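Utensil caddy

A utensil caddy, also called a utensil holder, cutlery stand or chopstick holder, is an open container for storing eating and serving utensils upright. It is kept on a counter, beside a sink or on a dining table. Caddies differ from cutlery trays, which lie flat in a drawer, and from knife blocks, which grip each blade in its own slot.

Construction

Early caddies were plain crocks and jars. Stoneware types remain common, but most inexpensive ones are now molded in plastic, with stainless steel and bamboo as the main alternatives. A typical plastic caddy weighs under 300 grams when empty and is divided into 2 or more compartments by upright partitions.

Many designs have perforated walls. The holes let air reach the damp ends of utensils and reduce the amount of plastic needed. They may be simple circles or decorative shapes such as petals and stars. Caddies meant for use near a sink often have a solid lower section or a separate base that collects drips — this part should be emptied and rinsed regularly.

The rear wall is often higher than the front. It supports long items, while the lower front makes short spoons easier to reach.

Use at the table

In homes where chopsticks are used daily, the caddy may be carried to the table at mealtimes so that diners can help themselves. Chopsticks and serving spoons are often kept in the same holder.

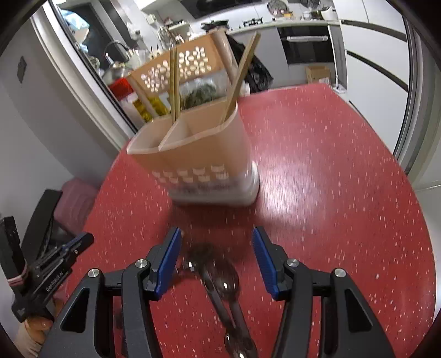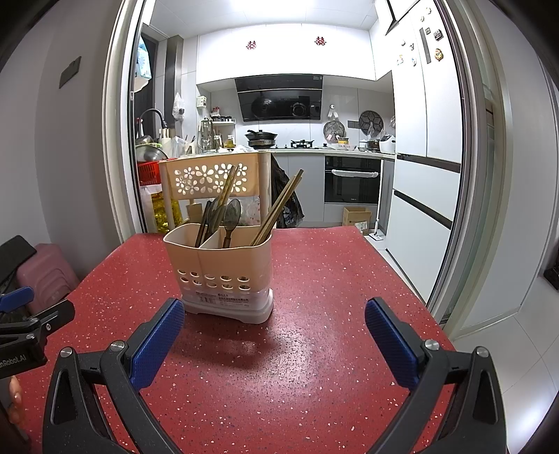
Long chopsticks and ladles raise the center of gravity, and a light caddy can tip if everything leans the same way. Heavier pieces are best placed low and spread between the compartments. The designer Ebbe Amundsen, whose Kulley line of kitchen storage included a caddy 11 centimeters deep, widened the foot of later versions for this reason. The competing Bromham caddy kept a narrow foot and added rubber pads.

Care

Plastic caddies are washed by hand in warm, soapy water, with a small brush for the holes and corners. Wooden chopsticks should be dried before they are put away, as standing water can stain the ends or lead to mold. In her household guide Khondokar, Hashini Munshi advises leaving a washed caddy upside down for 24 hours before refilling it.

Utensils are usually stored with the handles down if they are for serving and the eating ends up. Knives and other sharp tools are kept elsewhere.

See also: Cutlery tray, Dish rack, Knife block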